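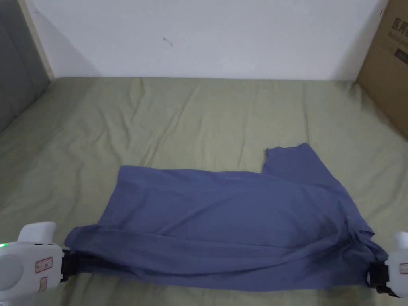
How to Pack Away Cotton Clothes for the Off Season

Cotton keeps well if it goes into storage clean and fully dry. Most of the trouble people have in spring (yellow collars, a musty smell, creases that won't iron out) starts with clothes that were put away a day too early. Set aside an afternoon for a normal-size wardrobe, and start the washing the day before.

What you need

Boxes or lidded bins
Plain white tissue paper, acid-free if you can get it
A clean sheet to work on
Cedar blocks or lavender bags (optional)
A marker and some labels

Step 1: Sort before you wash

Take everything out of the closet and make a pile for each person in the house. Pull out anything that has a stain, a loose seam or a missing button. Mend first, wash second, since a small tear can open up in the machine. Clothes you did not wear at all last season can go straight into a donation bag.

Check pockets and the inside of collars. Sunscreen and deodorant leave marks you can't see in August that turn yellow by February.

Step 2: Wash and dry

Wash at the warmest setting the care label allows. Skip fabric softener and starch. Softener leaves a film that holds odors, and starch attracts silverfish. If you have hard water, run a second rinse.

Dry everything until the thick parts are dry too. Feel the waistbands, the underarm seams and the ribbing at the neck. If you line-dry indoors, leave the clothes overnight after they seem ready. Clothes that come out of a dryer should cool flat before they are folded. 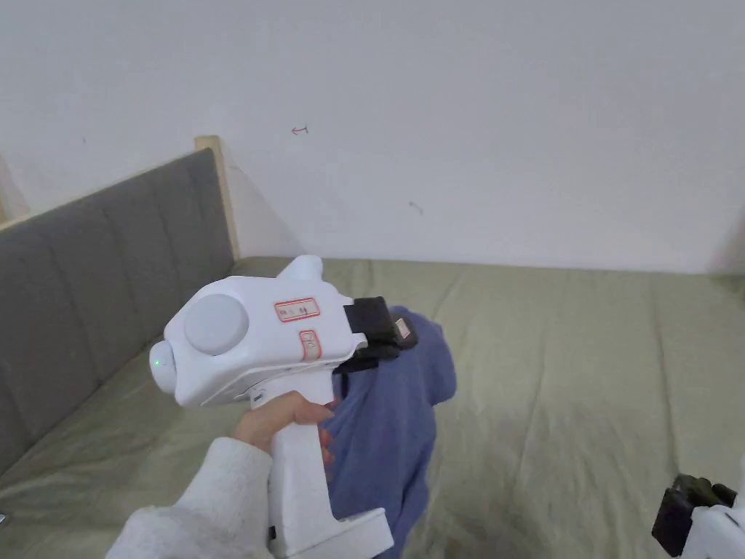 White hand-held gripper, held upright in the right hand.

Step 3: Set up a place to fold

A table is easiest on your back, but a bed works, and so does a clean floor. Put a sheet down first, and smooth it out enough that a shirt will lie flat on it. Good light helps, as this is your last chance to spot a stain.

Step 4: Fold

For T-shirts, lay the shirt face down and smooth it from the middle outward. Fold one side in toward the center, then turn the sleeve back so it lies along the fold. Do the same on the other side. Bring the hem up toward the neck, and fold in half once more if the box is shallow.

Long-sleeved shirts go the same way, with the sleeves laid straight down the back. Button every second button. Fold pants along the leg seam, then in thirds.

Teresa Veloso, who wrote in after an earlier version of this page, rolls her T-shirts and packs them on end. Rolling is fine for plain jersey. It is not good for printed shirts, where the print can stick to itself over a hot summer in an attic.
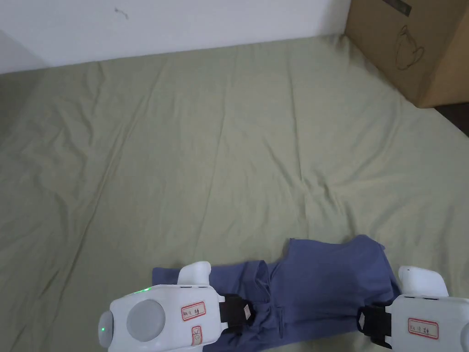 Put a sheet of tissue inside anything white or pale, and another between layers of different colors. Dark denim should have its own box if you can spare one.

Step 5: Pack the box

Line the bottom with tissue. Heavy things go in first, then shirts, then anything light. Fill the box to a little below the top and stop there. Packed too tight, the bottom layer will come out with creases that take steam to remove.

Used grocery boxes are a poor choice for long storage. They can bring in insects, and the cardboard picks up damp. For a couple of months in a dry closet, a clean box is good enough.

Cedar and lavender should not touch the cloth. Wrap them in tissue and tuck them down the side. Sand cedar blocks lightly each year to bring the smell back.

Step 6: Label and store

Write the person, the season and the contents on the end of the box, where you can read it when the boxes are stacked. "Idalina, summer, shirts and shorts" is plenty. Store the boxes off the floor and away from outside walls, heaters and water pipes. A closet shelf is better than a basement or attic.

Open one box halfway through the season. If it smells stale, air the clothes for a day and repack with fresh tissue.
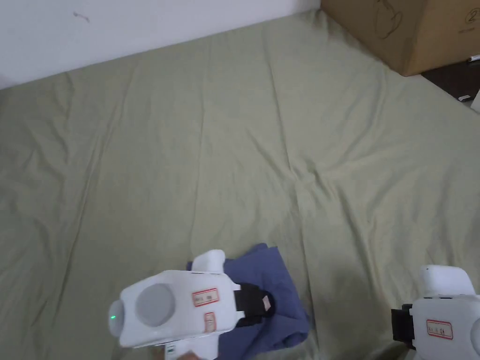 Can I use vacuum bags for cotton?

Vacuum bags are fine for a few months if the clothes are completely dry, but they set hard creases. Keep them for towels and bedding, and pack shirts in a box or bin.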